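Home | Courses | Student Work | Archive | Contact

What Lives on Top of the Sideboard: Small Cloths in the Home
Textiles and Everyday Life, final project report
February 5, 2021 - by a second-year student, Clistari project group

When our group first sat down to choose a topic, everyone wanted something grand, like quilts or wedding clothes. I kept thinking of my grandmother's house, where every flat surface wore something: a doily under the lamp, a runner on the dresser, a folded cloth on the arm of the good chair. So we settled on small household cloths, and I am so glad we did!

We spent most of January collecting, borrowing and sorting. Families from the Nisto apartments were wonderfully generous, and by the end we had 180 pieces wrapped in tissue in a closet at school. Most were crochet, some were woven, and 9 of them were so worn that we only unfolded them once (very slowly, with everybody holding their breath). Each piece got a card with its size, its condition and whatever the family remembered about it.

The part I enjoyed most was looking at how cloths are used together. People rarely put out a doily all by itself. They layer it, set a napkin or a bowl on it, and move things again when company comes. We tried three kinds of pairings - plain on plain, plain on lace, and lace on a pattern - and wrote down what each one did to the look of a table.

Plain on lace was the favorite by a mile, and I think it comes down to contrast. A solid cloth gives the eye somewhere to rest, and openwork gives it somewhere to wander. With the bright red cloth on the off-white doily, the folds look much heavier and softer than I expected, and the rounded loops along the scalloped border stand out more clearly beside all that plain color. I would happily have spent another month on borders alone. 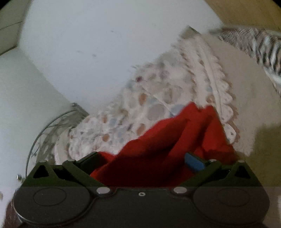 Related student projects
Buttons and Where They Go
The Etau Kitchen Towel Survey
Mending at Home: A Beginner's Diary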